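Lab visits

Cerngate Manipulation Lab: placement by grid cell on a two-arm table

The Thursday session at Cerngate was set aside for one method and its results, so the usual tour of the machine shop was skipped. Chang-ho Song runs the table and did most of the talking. Soo-ah Min wrote the evaluation code and joined us after 10 a.m. Six of us attended, two from Vometon and the rest from university groups. The notes follow the order of the visit, with the discussion moved to the end.

The question under study is narrow. When a policy trained from demonstrations fails to pick up an object, how much of the failure comes from the object and how much from where it stood? Most published success rates combine the two. An operator puts the object down by hand somewhere in the reachable area, runs the trial, and records pass or fail. The position is seldom written down, and hand placement drifts toward the spots that are comfortable to reach.

The Cerngate answer is to divide the work surface into cells and treat the cell as a controlled variable. The surface is brown kraft paper with blue masking tape laid over it in a grid, and a small tape cross serves as the reference point. Every trial begins from a drawn layout that assigns each object to a cell. The layouts come from a script that balances cells across objects before it randomizes the order. An operator reads the next layout off a tablet, places the objects, and starts the run. Within a cell the position is left to the operator. Song considers this acceptable, as the cell is the unit of analysis and some spread inside it is wanted.

Paper was chosen over a printed mat after a short trial of both. The mat was glossy and produced highlights that moved with the lamps. Paper wrinkles and stains, and it gets replaced when the tape starts to lift at the corners. After replacement the grid is laid again from the reference cross and checked against the fixed camera. Min showed the check, an overlay of the old tape lines on the new view, with a tolerance of 2 pixels at the cross. The far rows look much smaller to that camera than the near ones, so an error of the same size on the table is harder to see there. She would like a second camera for the far end but has no budget for one this year.

The objects are ordinary household items: plates, fruit, containers and small appliances. They were picked to vary in height and rim shape. A shallow plate and a tall container in neighboring cells make a useful pair, because the approach path to one may pass over the other. Layouts with such a pair are tagged and reported separately.

The campaign we were shown ran through August and consisted of 500 planned trials. Three were thrown out when the log showed that the wrong layout had been loaded, leaving 497. Of these, 234 used layouts tagged as neighboring pairs. The remainder had at least one empty cell between any two objects.

Three results were presented.

First, cell accounted for more of the variation in grasp success than object did. The team had expected the reverse. The effect was concentrated in the far row and in the column next to the side-mounted arm, where the elbow has little room.

Second, the neighboring-pair penalty was present for tall objects behind shallow ones and close to absent in the other order. Song attributes this to the approach angle in the demonstrations, most of which came in low. He has not tested that explanation.

Third, when the same policy was scored on hand-placed trials from the spring, its success rate was clearly higher than on the balanced layouts. The spring logs had no cell labels, so Min recovered them from video with the overlay tool. The near and center cells were heavily overrepresented. Reweighting the spring trials to match the balanced layouts removed most of the gap.

Discussion was mainly about cost. A balanced layout takes longer to set up than a casual one, and operators dislike it. The Vometon visitors asked whether a coarser grid would do. Min had merged adjacent cells in the existing data and found that the far-row effect survived — the elbow effect did not. Her advice was to keep the finer grid near any arm base and go coarser elsewhere.

I asked about transfer to other tables. The Softić setup, which shares the arm model but has a single arm, has received the layout script and has not yet run it. Barer plans to use the tagging scheme without the grid. Both should report at the winter meeting.

The layout script and the overlay tool are available from Min on request. The trial logs will follow once the spring video labels have had a second pass. 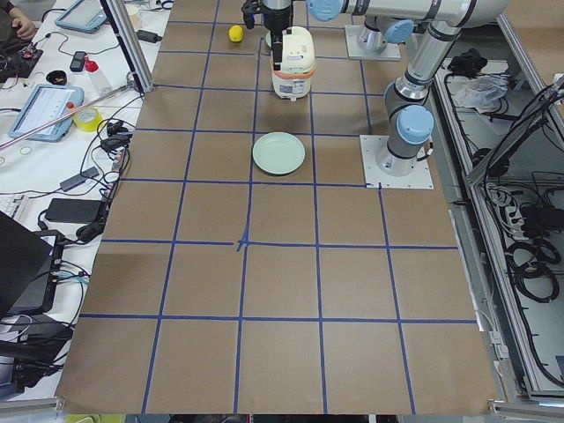

Filed under: Lab visits / Manipulation / Evaluation methods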